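Nudon open day — anyone else go?
Posted in: Robots & Automation

skeltfan17
Got back from the Nudon open day, typing this on the train so sorry for typos. Went mostly for the bag packing station. Person stands at a small table with a black gripper in each hand and works a plain canvas tote. Snacks go in the tote. Sounds dull, I stayed through 14 rounds.

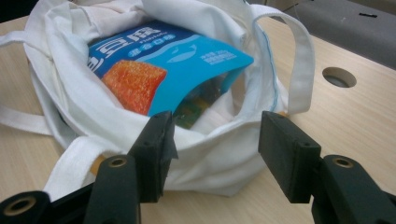 Tofu snack in the tote, grippers open

Anjani Ong ran the table and took questions the whole time. Very patient with us.

gumulix_dan
Was there in the morning, left before lunch. Bit let down tbh. I went to see robots and got a person holding grippers. Where's the automation?

skeltfan17
The hand work is the training data, she said that like three times lol. Same style of fingers go on an arm later.

gumulix_dan
Later, sure. Heard "later" at the Aranda demo in June too.

hakim_g
Hakim Ginting here, I help out at Nudon a couple days a month. Fair complaint, the sign at the door could of been clearer. The arm talk was at 2, upstairs. Cloth is the hard part for us — the mouth of the bag folds in and the straps go wherever they want. A box would be easy. We want 100 clean rounds per bag type before we move on.

pallet_jo
Why not a stiffer bag then? Every warehouse I've worked in would just change the bag.

hakim_g
Becuase people bring their own bags. Shops don't get to pick.

pallet_jo
Still think you fix the bag first. Agree to disagree.

skeltfan17
One more, wider view. Both hands over the opening, blue pack standing up between the grippers. Straps hanging down the front, cables looping off both sides.

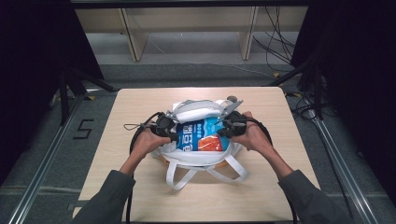
Re: next visit

amirul_s
Missed it, gutted. Is there another one?

hakim_g
Yes, small groups, 7 people max. Email Aisyah Hidayat at the front desk. Ask for a slot before 2 if you want hands-on time.

gumulix_dan
Hands-on? ok might give it another go. Putting my name down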